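Floner Fantasy Wrestling League: Commissioner's Guide

Section 4. Setting up an event card and scoring a show

Applies to Floner league software, guide revision 2021-04-06. Section 3 (creating a league, inviting managers) must be finished before you start. You need commissioner rights. Co-commissioners can carry out every step in this section except 4.5.

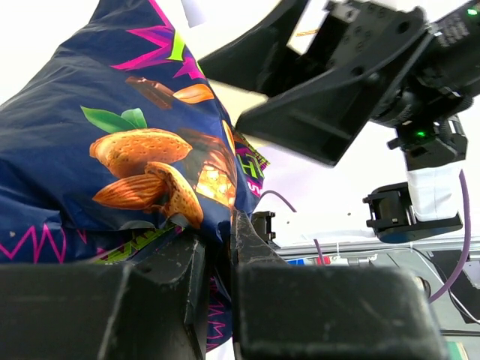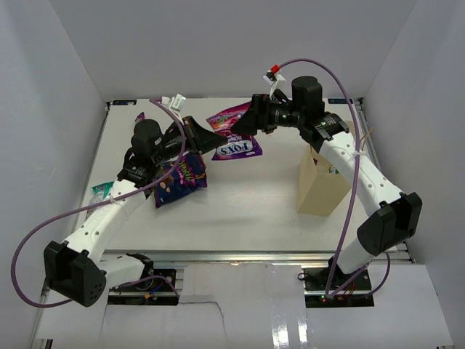
4.1 Before you start

An event card is the list of matches that managers make picks on. Each card belongs to one show. A weekly television show and a monthly special are both entered as shows, but they use different scoring tables, and the table cannot be changed after the card is locked.

Have the following at hand:

The announced match list, with stipulations.
The scheduled start time of the main show and of any pre-show.
The name of the scoring table your league voted to use.

Note: Start times are stored in the league time zone, set in Section 3. They are not converted from the time zone of the arena. If your league is on Pacific time and the show is listed in Eastern time, convert the time yourself before entering it.

4.2 Creating the card

1. Open the League menu and select Cards.
2. Select New Card. The card editor opens with one blank match row.
3. Enter the show name. Managers see this name in their pick sheet and in the season archive, so include the month if the show repeats (for example, "Urnia Rumble, May").
4. Select the show type: Weekly or Special.
5. Select the scoring table. The default is Standard. Leagues that track match ratings should select Dridness, which adds a rating column to each row.
6. Enter the lock time. Picks close at this time for every match on the card unless you set a separate lock in step 4.3.6.
7. Select Save Draft.

A draft card is visible only to commissioners. It can be saved with blank rows.

4.3 Adding matches

1. In the card editor, select the blank row.
2. Enter the first competitor or team. The editor searches the league roster as you type. If the name is not found, see 4.6.
3. Enter the remaining competitors. Press Enter after each name. For a tag team match, enter the team name and not the individual wrestlers. Points are passed to the team members when the card is scored.
4. Select the match type. Singles, Tag, Multi-way, Battle Royal and Gauntlet are supported.
5. If a title is on the line, check Title Match and select the title. The current champion must already be entered in the row.
6. If the match is on the pre-show, check Separate Lock and enter the pre-show start time.
7. Select Add Match. A new blank row appears below.

Repeat until the card is complete. Rows can be dragged into a new order at any time before the card is locked. The order has no effect on scoring, with one exception: the bottom row is treated as the main event and earns the main event bonus.

Caution: Check the bottom row before publishing. If a late match is added to the card it takes the bottom position by default, and the main event bonus moves with it.

4.4 Publishing

1. Select Preview. Read the card as managers will see it.
2. Select Publish. Each manager receives a notice by email.
3. Confirm that the card status reads Open.

Matches may be added to an open card. Matches may also be removed, but all picks on a removed match are deleted and cannot be restored. If a match is postponed or a competitor is replaced, do not remove the row. Use Substitute (in the row menu) to swap a competitor. Managers who picked the replaced competitor are told by email and can pick again until the lock time. Managers who do nothing keep no pick for that match and score zero on it.

Note: Substitute is not available for Battle Royal rows. Unannounced entrants are covered by the Field option, which every Battle Royal row includes automatically.

4.5 Locking and entering results

The card locks by itself at the lock time. The status changes to Locked and the pick sheets become visible to all managers.

1. After the show, open the locked card and select Enter Results.
2. For each row, select the winner. For matches without a winner, select Draw, No Contest or Double Count-out.
3. Select the finish: Pinfall, Submission, Disqualification, Count-out or Other.
4. If the table is Dridness, enter the match rating in the rating column. Ratings are accepted in quarter steps.
5. Select Calculate. Provisional scores are shown beside each manager's name.
6. Check the totals, then select Finalize.

Standard table values: a correct winner in the main event of a Special is worth 1000 points. A correct winner in any other title match is worth 800. All other values are set by the league and are listed under League, Scoring.

A title match that ends in disqualification or count-out pays the winner's points in full. It does not pay the title change bonus, even if your league's house rules allow a title to change hands that way. To pay the bonus, enter it as a manual adjustment before you finalize.

Caution: Finalize cannot be undone from the card editor. To reopen a finalized card, send the card number to the support desk from the commissioner's registered address. Reopening a card resets manual adjustments, which must then be entered again.

4.6 Names not found in the roster

The shared roster is updated after each show. Wrestlers who have just debuted, returned, or changed ring names may be missing when you build the card.

1. Select Add Temporary Name at the bottom of the search list.
2. Type the name as the promotion bills it.
3. Select Save.

When the shared roster catches up, the editor offers to merge the temporary name. Accept the merge only if the two entries are the same person. Results already scored under the temporary name are carried over.

4.7 Fault messages

"Champion missing." Title Match is checked but the current champion is not in the row. Add the champion, or correct the title holder under League, Titles.

"Lock precedes publish." The lock time has already passed. Enter a later time, or publish the card as Results Only, in which case no picks are taken.

"Card limit, code 1863." The league already has 4 open cards. Finalize or delete one before publishing another. Draft cards do not count toward the limit.

"Duplicate competitor." The same name appears twice in one row. A wrestler may appear in more than one row on a card.

Section 5 covers trades, the injured list and roster freezes.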